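Ticket 703: Bahnenversatz und falscher Skalierungsfaktor beim Export von Blumentapete
Status: gelöst
Produkt: Gramomance, Modul Rapport und Druckdaten
Standort: Druckerei Stelau
Erstellt: 10. Aug. 2020
Priorität: mittel

Fehlerbeschreibung

Beim Export des Motivs Plirnholm (Blüten in Orange, Rosa und Hellblau auf dunklem Petrol) passt die Wiederholung an der rechten Bahnkante nicht zur linken. In der Vorschau ist der Anschluss sauber. In der PDF-Datei fehlt ein schmaler Streifen, und alle Bahnen ab der zweiten sitzen zu hoch. Bei kleinen Blättern fällt das kaum auf, bei den großen Blüten sofort.

Der Fehler tritt nur bei gespiegeltem Rapport auf. Gerader Ansatz und Halbversatz werden richtig ausgegeben. Andere Motive mit Spiegelung haben wir zunächst nicht geprüft.
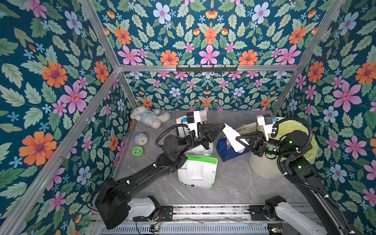 Die Druckdaten werden bei uns mit 210 dpi gerechnet, nicht mit dem Standardwert des Programms. Diese Einstellung gibt es seit April, bis dahin lief alles über die alte Vorlage. Ob der Fehler schon in der alten Vorlage steckte, lässt sich nicht mehr feststellen, die Dateien wurden beim Umzug des Servers nicht übernommen.

Bereits versucht (Stelau)

Cache geleert, Programm neu gestartet: keine Änderung.
Export als TIFF statt PDF: gleicher Versatz.
Motiv neu angelegt und Spiegelachse von Hand gesetzt: Versatz kleiner, aber vorhanden.
Export an einem zweiten Rechner mit derselben Vorlage: gleicher Versatz.
Farbprofil entfernt: keine Änderung, Profil danach wieder eingebunden.

Rückfrage Support

Bitte die Vorlagendatei und das Exportprotokoll anhängen. Außerdem bitte angeben, ob unter Ausgabe > Bahnen die Option »Beschnitt einrechnen« aktiv ist und welcher Wert bei Überlappung steht.

Antwort Stelau

Beides hängt an. »Beschnitt einrechnen« ist aktiv, Überlappung 30 mm. Der Wert stammt von der Druckerei Paiva, die unsere großen Formate übernimmt und dort von Hand nachschneidet. Für die eigene Maschine bräuchten wir ihn nicht.

Analyse Support

Im Protokoll stehen 39 Warnungen vom Typ »Kachelhöhe gerundet«. Bei gespiegeltem Rapport rechnet das Programm die Kachel zweimal um: einmal vor und einmal nach der Spiegelung. Ergibt die Umrechnung in Pixel keine ganze Zahl, wird beide Male abgerundet. Mit dem Standardwert geht die Rechnung bei den meisten Motiven auf, mit der Auflösung aus Ihrer Vorlage nicht.

Der fehlende Streifen am rechten Rand hat eine andere Ursache. Die Überlappung wird bei aktiver Option vom Motiv abgezogen statt an die Bahn angehängt. Das ist in dieser Version so vorgesehen, im Handbuch aber missverständlich beschrieben. Der Abschnitt wird überarbeitet.

Vorgehen zur Behebung

1. Vorlage öffnen und unter einem neuen Namen speichern.

2. Unter Ausgabe > Bahnen die Option »Beschnitt einrechnen« ausschalten. Die Überlappung stattdessen unter Druckbogen > Zugabe eintragen.

3. Unter Rapport > Spiegelung die Einstellung »Kachel vor Spiegelung fixieren« wählen. Sie ist nur sichtbar, wenn die erweiterte Ansicht eingeschaltet ist.

4. Zwei benachbarte Bahnen als Probe ausgeben und an der Kante aneinanderlegen. Auf die großen Blüten achten, an ihnen ist ein Versatz am leichtesten zu erkennen.
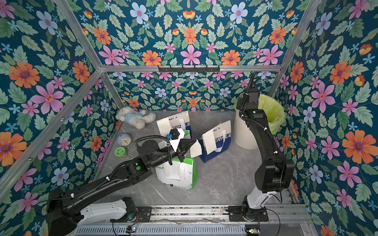
5. Stimmt der Anschluss, den vollständigen Satz exportieren. Im Protokoll darf keine Rundungswarnung mehr stehen.

6. Die alte Vorlage sperren, damit sie nicht versehentlich weiterverwendet wird.

Rückmeldung Stelau

Schritte durchgeführt. Der Anschluss stimmt jetzt auf ganzer Höhe, die Warnungen sind weg. Schritt 3 mussten wir wiederholen, weil die Einstellung nach dem Umbenennen der Vorlage zurückgesetzt war. Also erst umbenennen, dann einstellen.

Ein zweites Motiv mit Spiegelung wurde mit der neuen Vorlage ebenfalls richtig ausgegeben. Paiva bekommt die Daten künftig mit der Zugabe am Druckbogen und hat dem zugestimmt.

Offene Punkte

Das Zurücksetzen beim Umbenennen ist als eigener Fehler erfasst. Die doppelte Rundung soll mit einem späteren Update entfallen, ein Termin steht noch nicht fest. Bis dahin bleibt die Einstellung aus Schritt 3 nötig.

Ticket geschlossen durch Support.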